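I have never trusted a wipe-clean surface. Wolholm sold me mine as "practically self-cleaning", a phrase that ought to be fined, and Máté Veres told me I was being unfair because his had lasted two years without a mark. I've seen his kitchen. He doesn't cook in it.

My complaint is with pale florals in particular. Pink roses and green leaves on an off-white ground look lovely in a catalogue, and then somebody shakes out a bag.
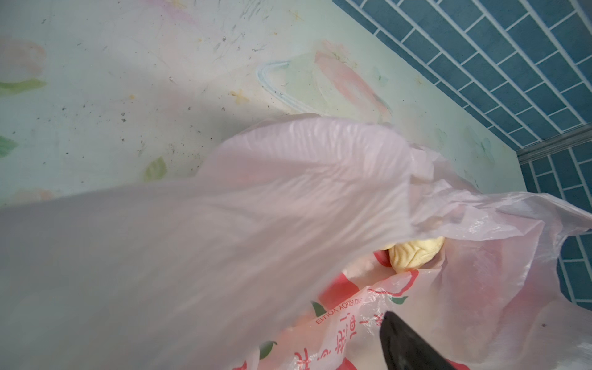
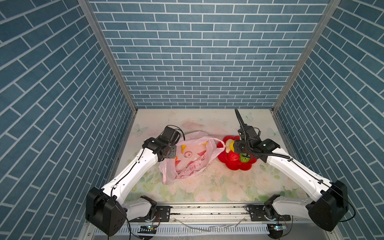

Dark specks and pastel flowers, with a pink plastic bag in the thick of it.

The advice you get online is to brush first and wipe second, and I'll grant that much, as a wet cloth on dry crumbs only makes paste. After that I part company with the experts. Tokgöz do a spray that costs over 20 pounds, and I can't see what it does that washing-up liquid doesn't. Bicarb is supposed to lift yellow stains. I tried it in August and got a slightly cleaner yellow stain.

A reader wants me to try the Flillasell roll-out covers, 335 patterns apparently. I scrolled through a good many of them and they were nearly all cream with something pink on. Does anyone make one in brown? I'd buy it tomorrow.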